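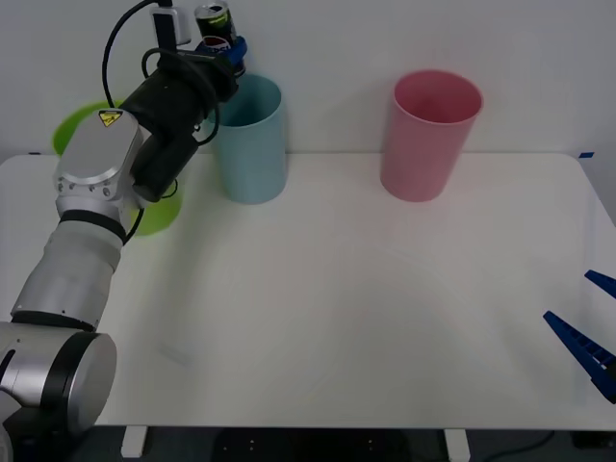
The Trellness bench comparison is a procedure for testing robot grippers on small household objects. It was drawn up at Terkley by Brigitta Lanz and Jhonatan Apaza to compare flexible, ribbed fingers with the rigid jaws sold by Trernance. The objects are everyday ones that can be bought again easily. In the drinks can task, the blue fingers hold a black Pepsi can upright over the rim of a light blue container, with a second arm at the other end of the table. The cables are left in a loop long enough for the wrist to turn.

Each gripper is given 55 attempts per object. An attempt counts if the object is lifted, carried and released without being dropped or dented. The full comparison runs to 1,980 attempts and was finished in December.

Camera placement

The procedure uses two kinds of view. A fixed camera covers the whole table, and a small camera at the wrist looks out between the fingers. With the wrist view, the operator can line up the fingers on either side of the can before moving in — the fixed view is often blocked by the arm itself.

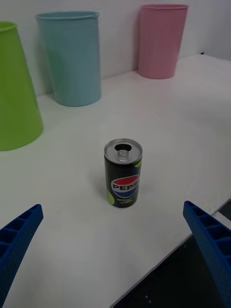
Later changes

Selina Wyss revised the scoring rules on 22/03/2024. Slips of more than 3 millimeters are now recorded separately from drops. The Baumgartner controller was kept for both arms.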